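October, workshop notebook, late afternoon

Back to the indigo vat, which I have been neglecting shamefully while the madder samples took over every spare hook in the room. It came back to life quite nicely after a warm night under its blanket, with a good coppery skin on top and that smell I have grown oddly fond of (my apologies to everybody who shares the hallway with me). I fed it a little fructose at lunch and left it alone until three.

I dipped the Comby wool first, 7 dips of it, with a decent airing between each one, and I have to say I am delighted! The blue is deep and even all the way through the skein, and hardly any of it came off in the rinse. The Birus cotton was more stubborn. It was scoured in the same pot as last time, but I suspect I hurried the soak, and there are pale patches near the ties where the water never really got in. I'll loosen the ties and give it a full night next time.

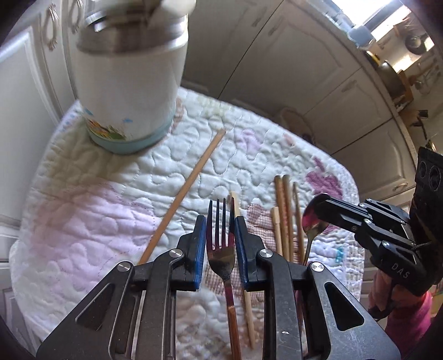

For the record, the cotton weighed 677 grams dry before scouring, and I forgot to weigh it again afterward, so please don't anybody go looking for that number. The wool is in the book under Gebretsadik, the same batch we used for the walnut trials in spring, and there is enough left for one more round if we are careful with it.

I also tried the Dastura linen in the exhausted end of the vat, mostly out of thrift, and got the loveliest washed-out sky color – much nicer than anything I have managed on purpose. Three short dips, no more. I would love to have a whole tablecloth in it someday, though that would mean a bigger pot and probably a stronger back.

Still to do: stir the vat before going home, cut labels for the wool, order more lime. The pH strips are nearly gone too, and the last few have been sitting by the sink, so I don't trust them much. The linen can stay on the line overnight.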